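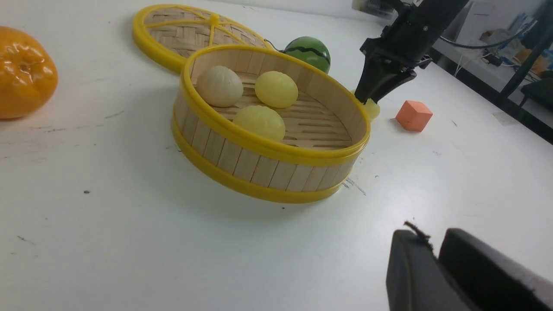 Alunos do Clube de Robótica Gallegos apresentam tarefa de cozinha com dois braços

Quarta-feira, 14 de agosto de 2019

O Clube de Robótica Gallegos abriu a oficina ao público na noite de ontem para mostrar o projeto em que trabalha desde o começo do ano letivo: dois braços robóticos que dividem a arrumação de uma cesta de cozimento a vapor. Os pãezinhos são de brinquedo. A tarefa consiste em pegar cada um deles sobre a mesa, colocá-lo dentro da cesta de bambu e, com todos no lugar, fechar a tampa.

O projeto recebeu o nome de Borach e é conduzido por uma turma de 7 estudantes do ensino médio e do curso técnico em automação, com orientação da professora Tonantzin Huerta. O grupo vai inscrever o trabalho na categoria de manipulação da Mostra Grulov, que aceita equipes escolares e clubes independentes e exige que os objetos sejam os mesmos para todos os participantes.

Segundo a professora, a escolha da cesta veio do regulamento. A categoria pede uma tarefa doméstica com pelo menos três etapas e um recipiente que precise ser fechado no final. Outras equipes da região optaram por caixas de ferramentas e potes de mantimentos.

"A cesta é redonda, tem borda dos dois lados e o fundo é vazado. Para quem está começando, parece simples. Na primeira semana os alunos perceberam que a garra encostava na borda antes de chegar ao fundo e tiveram que refazer toda a aproximação", disse Tonantzin Huerta.

Como funciona

Os dois braços trabalham na mesma mesa, cada um com uma garra de dedos paralelos. Uma câmera pequena fica presa junto ao punho e acompanha o movimento. Durante a fase de preparação, os alunos comandam os braços à distância e gravam cada tentativa. As gravações servem depois para treinar o programa que repete a tarefa sem comando direto.

Até o fim da semana passada, a turma havia registrado 269 tentativas consideradas aproveitáveis. Ficam de fora aquelas em que o pãozinho cai da mesa, em que a cesta é empurrada para longe da área de trabalho ou em que os dois braços se tocam. O descarte é decidido por dois alunos, que assistem à gravação separadamente e anotam o resultado em uma planilha.

Iraís Ayala, aluna do segundo ano, cuida dessa planilha. Ela contou que o erro mais comum no início era soltar o pãozinho cedo demais. "Ele batia na borda e rolava. A gente passou a descer a garra mais devagar e a abrir só quando já estava abaixo da linha da cesta. Melhorou, mas deixou a tentativa mais longa, e o regulamento conta o tempo", afirmou.

O tempo máximo por rodada na Mostra Grulov é de 4 minutos, contados a partir do sinal do juiz até a retirada das garras da área da mesa. Cada equipe tem direito a três rodadas, e vale a melhor.

Outros objetos na mesa

A mesa de treino não fica só com a cesta e os pães. O regulamento prevê a presença de objetos que não fazem parte da tarefa e que o robô deve deixar onde estão. A equipe vem usando frutas de brinquedo, entre elas uma melancia pequena, e um cubo de espuma laranja. A posição muda de uma tentativa para outra.

Rutilio Contreras, responsável pela programação, disse que as frutas trouxeram mais trabalho do que o previsto. De acordo com ele, o programa confundia objetos de cor parecida quando a luz da oficina era a do fim da tarde, e o grupo passou a gravar em horários diferentes para que o treino incluísse essa variação.

"No começo a gente gravava sempre depois da aula, com a mesma luz. Funcionava muito bem depois da aula", disse.

A tampa é a etapa que ainda preocupa. Ela fica deitada na mesa, atrás da cesta, e precisa ser erguida e encaixada sem deslocar o que já está dentro. Na demonstração de ontem, o grupo fez três rodadas completas com comando humano e duas com o programa. Nas duas últimas, os pães foram colocados na cesta, mas a tampa ficou torta em uma delas e a rodada não seria pontuada na competição.

Equipamento

Os braços foram cedidos pela Drarkska, oficina de usinagem que mantém convênio com a escola desde o ano passado. Pelo acordo, o clube pode usar o equipamento nas noites de terça e nas manhãs de sábado. A manutenção fica a cargo dos próprios alunos, com supervisão de Arvo Rissanen, técnico da oficina.

Rissanen orientou a turma na troca do revestimento dos dedos das garras, que se gastava com o uso. Foram testados três materiais antes de o grupo ficar com uma almofada de espuma, que segura o brinquedo com menos força. Ele também pediu que os cabos ao longo dos braços fossem presos de novo, depois que um conector se soltou durante um treino em junho.

"Eles aprendem a parar a máquina antes de pôr a mão. Foi a primeira aula e continua sendo a mais repetida", afirmou o técnico.

Os gastos do clube com peças de reposição, brinquedos e inscrição são cobertos por uma rifa e pela contribuição mensal das famílias. A inscrição na mostra já foi paga. Falta definir o transporte dos braços, que viajam desmontados e precisam ser calibrados no local.

Visita da comissão técnica

A demonstração foi acompanhada por Lewis Yule, que integra a comissão técnica da mostra e visita as equipes inscritas para conferir se a montagem segue o regulamento. Ele mediu a mesa, verificou o botão de parada e pediu duas alterações: que a área de trabalho seja delimitada com fita e que o comando manual fique desligado e à vista do juiz durante as rodadas automáticas.

Yule não comentou o desempenho da equipe. Sobre a categoria, informou que esta é a segunda edição com tarefas domésticas e que o número de inscritos cresceu em relação à anterior. A lista final das equipes será divulgada até o fim de agosto.

Cerca de 50 pessoas passaram pela oficina durante a noite, a maior parte familiares e colegas de turma. Os visitantes puderam comandar um dos braços por alguns minutos, sempre com um aluno ao lado. A fila foi maior do que o grupo esperava e o encerramento, marcado para as 20h, acabou atrasando.

Próximas etapas

A turma pretende dedicar os próximos treinos à tampa. Uma das ideias em teste é usar os dois braços ao mesmo tempo: um segura a cesta pela borda enquanto o outro baixa a tampa. A alternativa – erguer a tampa com um braço só e girá-la até encaixar – é mais rápida, porém falhou na maioria das tentativas gravadas até agora.

A decisão precisa ser tomada nas próximas duas semanas, prazo que Rutilio Contreras considera suficiente para novas gravações e um treino completo do programa. Se o grupo escolher a opção com os dois braços, parte do material já registrado deixará de servir para a etapa final, embora continue valendo para a colocação dos pães.

O clube também abrirá vagas para o segundo semestre. Podem se inscrever estudantes a partir do nono ano, sem experiência anterior em programação. As inscrições são feitas na secretaria da escola, no período da tarde, com apresentação de documento e autorização assinada pelo responsável. Os novos alunos começam pela turma de iniciação, que trabalha com montagem e segurança, e passam ao projeto Borach apenas no ano seguinte.

Haverá mais um treino aberto antes da mostra, na manhã de sábado, a partir das 9h. A entrada é gratuita e crianças devem estar acompanhadas.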